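Zahnräder, Zahnräder, Zahnräder

30. Juni 2020

So, ich lebe noch! Seit Januar war es hier ziemlich still, und wer mich kennt, weiß auch warum: Ich hänge mal wieder jede freie Minute in unserer Robotik-AG an der Hochschule rum. Unser Projekt heißt Sirkon (fragt nicht, der Name ist in einer Pizzanacht entstanden und keiner wollte ihn danach noch ändern), und die Aufgabe klingt erst mal nach Kindergarten: Ein Roboterarm soll kleine Stirnräder vom Tisch nehmen und auf eine Trägerscheibe setzen. Damit treten wir beim Stusberg-Pokal an. Also, falls wir bis dahin fertig werden.

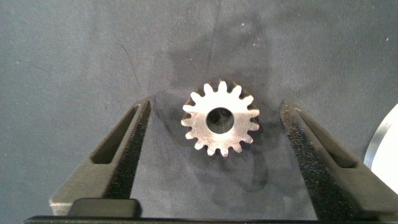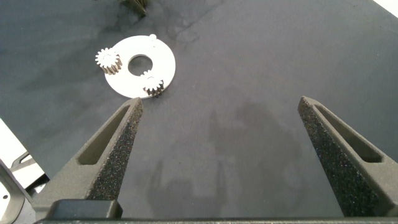
Ich hatte mir das im Winter alles so schön vorgestellt. Greifer auf, runterfahren, Greifer zu, hoch, rüber, absetzen, fertig. Das Programm dafür stand nach zwei Nachmittagen und ich kam mir unglaublich schlau vor. Dann haben wir es zum ersten Mal mit einem echten Zahnrad laufen lassen, und der Arm hat es quer durch den Raum geschnippst. Wir haben es erst beim Aufräumen wiedergefunden, unter der Heizung.

Das Problem mit so einem Zahnrad ist nämlich, dass es rundherum Zähne hat (Überraschung!). Wenn man von zwei Seiten zudrückt, liegt der eine Finger vielleicht auf einer Zahnspitze und der andere in einer Lücke, und dann dreht sich das Ding beim Zugreifen ein Stück weg. Bei einem Bauklotz ist das total egal. Bei einem Teil, das hinterher mit seinem Nachbarn kämmen soll, ist es eine mittlere Katastrophe, weil man nach dem Greifen nicht mehr weiß, wie es steht. Meine erste Idee war natürlich: fester zudrücken. Siehe Heizung.

Was dann geholfen hat, war erstens ein bisschen Reibung an den Fingern und zweitens Langsamkeit. Richtig viel Langsamkeit. Wir fahren die letzten Millimeter jetzt in einem Tempo zu, bei dem man nebenher einen Tee kochen kann, und seitdem bleibt das Zahnrad meistens brav da, wo es hingehört. Die Leute aus dem Team Altgate, die im selben Wettbewerb starten, machen das angeblich viel schneller. Ich habe ihr Video gesehen und glaube, das ist vorgespult. (Falls ihr das lest: Ist es vorgespult? Bitte sagt mir, dass es vorgespult ist.)

Dann kam das Absetzen, und das war eigentlich noch schlimmer. Auf die Scheibe kommen die Räder nämlich nicht irgendwohin, die haben ihre Plätze rund um die Mitte, und wenn eins davon zu weit außen steht oder schief, dann braucht man das nächste gar nicht erst zu holen. Ich habe eine ganze Woche damit verbracht, einen Fehler in der Kalibrierung zu suchen. Immer lagen wir 5 Millimeter daneben, immer in dieselbe Richtung. Ich habe die Kamera neu eingemessen, den Arm neu eingemessen, die Koordinaten von Hand nachgerechnet, zweimal, einmal davon nachts. Am Ende stand in einer Konfigurationsdatei noch ein alter Wert von den Fingern, die wir im Winter abgebaut hatten. Eine einzige Zeile! Ich bin dann erst mal eine Runde um den Block gelaufen.

Seitdem schreiben wir übrigens alles auf. Wir haben eine Tabelle für die Greifversuche, und da stehen inzwischen 172 Einträge drin, 109 davon mit einem Häkchen. Das klingt jetzt nicht gerade nach Industriereife, ich weiß. Aber die ersten Seiten sind halt auch ein einziges Trauerspiel, und wenn man weiter nach unten scrollt, werden die Häkchen immer dichter. Ich scrolle da manchmal einfach so durch, wenn ich schlechte Laune habe. In der Spalte für Bemerkungen steht bei den frühen Versuchen so was wie "nein", "auch nein" und einmal nur "hilfe".

Ein Thema, über das ich vorher null nachgedacht hatte, ist Licht. Metall glänzt, und wenn die Lampe blöd steht, ist die Oberseite vom Zahnrad für die Bilderkennung nur noch ein heller Klecks ohne Rand. Dazu kommen die Schatten, die der Arm selber wirft, sobald er sich über den Tisch bewegt. Unser Programm hat eine Zeit lang mit großer Begeisterung den eigenen Schatten gesucht und einmal auch fast gegriffen. Inzwischen fassen wir die Lampe nicht mehr an. Ich habe mit Klebeband markiert, wo ihr Fuß steht, und wer sie verschiebt, bringt Kuchen mit. Bisher musste nur einer Kuchen mitbringen, und das war leider ich. (Marmorkuchen, etwas trocken geworden, wurde trotzdem gegessen.)

Ach ja, und weil jemand in den Kommentaren gefragt hatte, ob man für so eine AG schon programmieren können muss: Nein! Wirklich nicht. Ich konnte am Anfang so gut wie gar nichts und habe die ersten Wochen hauptsächlich Schrauben sortiert und den anderen über die Schulter geguckt. Man lernt das schon, wenn man dauernd danebensitzt und fragt. Schwieriger fand ich, mich zu trauen, auch mal selber an die Tastatur zu gehen, wenn da so ein Arm dranhängt, der gegen Tische fahren kann. Er ist auch gegen den Tisch gefahren. Es ist nichts passiert, außer dass ich sehr laut gequiekt habe.

Was bis zum Wettbewerb noch fehlt: Wir müssen die Räder zuverlässig hintereinander weg setzen können, ohne dass zwischendurch einer von uns eingreift. Einzeln klappt das inzwischen ganz ordentlich, in der Kette hakt es. Meistens rempelt der Greifer beim zweiten Rad ganz leicht das erste an, und dann können wir von vorn anfangen. Ich will als Nächstes einen anderen Anfahrweg ausprobieren, mehr von der Seite und dann erst runter. Die halbe AG findet die Idee bescheuert. Wir haben um ein Eis gewettet, große Portion, im Kontogiannis, wo wir nach der AG sowieso fast immer landen, und ich habe mir die Sorten schon ausgesucht: Pistazie und Joghurt.

Ich schreibe wieder, sobald ich entweder das Eis gewonnen habe oder bezahlen musste. Und falls einer von euch einen guten Trick kennt, wie man Fusseln dauerhaft von einer grauen Arbeitsfläche fernhält, dann immer her damit, ich bin mit der Fusselrolle am Ende.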